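Notes for session 4, Lighting a Shared Workroom

Last time we got stuck on windows (my fault, I love windows), so this handout is all about what hangs over your head. Bring it along in April when we visit Virkach, and please read the Ulano chapter first!

## Start with the ceiling

I always look up before I look at the floor plan. A high white ceiling throws a lot of light back down, and you can get away with plainer fixtures than you'd think. A low dark one eats it. Rigoberto Quintero's old studio had the second kind, and he ended up with 38 lamps and a headache.

## General light and table light

Tubes are your general light. They're cheap, they're even, and they make everybody look a bit tired — fine for sorting and packing, less fine for a long lunch. Pendants belong over the place where hands are busy. For drawing or small repairs I ask for at least 400 lux on the tabletop, measured at the table and with people sitting at it, because shoulders throw shadows.

Mixing the two is where it gets fun. Tubes deeper in the room, a few dark pendants with white undersides toward one side, and suddenly a big white hall has a corner you want to sit in.
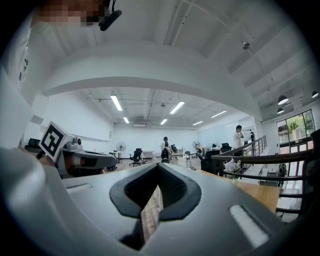
Beams matter too. A deep one splits a ceiling into two zones whether you planned it or not, so I draw each zone separately and give it its own switch. Pipes and ducts go on the same drawing, and so do fans. Inês Marinho left a fan off hers once and got a lovely flicker across 2 desks.

## For next time

- Sketch the ceiling of a room you use a lot, fixtures and all.
- Mark where you'd put one extra pendant.
- Read Bermúdez up to page 41.

Sverre Solheim has the light meter if you want to borrow it.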